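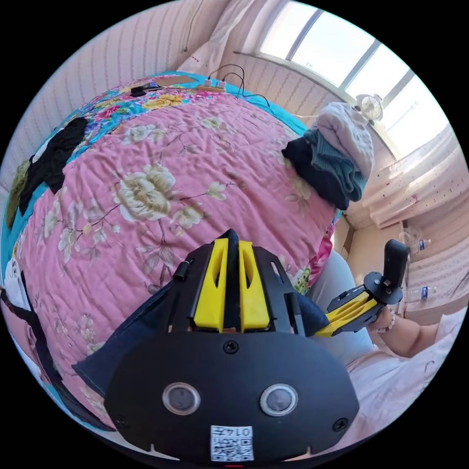 Rochelle Boateng wrote in to ask why the Fenbridge Fishing Log has a column for the weather when everybody who plays Wullville knows the weather does nothing to the fish. Fair point. The column stays. Players have been blaming the rain for their empty buckets since the game came out, and now they can check.

Fenbridge Fishing Log

A table of 3000 casts made in Wullville, all from the harbour wall at Fenbridge. One row is one cast. Most rows are boots.

What's in it

cast_id: a number, in order, apart from a stretch in the middle that Donal Ó Néill sorted by fish colour and then saved.
bait: worm, bread, cheese or none. Cheese was my idea.
weather: clear, rain or fog, as shown on the in-game map.
hour: game clock, 0 to 23.
result: species name, boot, or nothing.
weight: in Wullville stones. We don't know what these are either.
player: initials only.

How it was collected

By hand, over one December, with the rod you get in the tutorial. Clyde Oyelaran did most of the night casts and would like it known that the eel is a myth. Vaughn Rosenthal caught the eel at 2 in the morning, game time, and it's in the file under result = eel.

Getting it to load

The file is plain CSV with a header row. Bivitz opens it without fuss. Spreadsheets tend to turn the hour column into dates, so set it to text first. Loading takes up to 20 seconds on an old laptop.

Known problems

All casts were made on patch 18. The one after it moved the harbour wall.
Bread and cheese share an icon at small sizes – treat early bread with suspicion.
Fog is under-recorded, as we kept walking into the sea.

Use and credit

Free for anything, including settling arguments. Please credit the log by name. Corrections go to Booker Kasprzak, who merges them slowly and with comments. Please don't send boots.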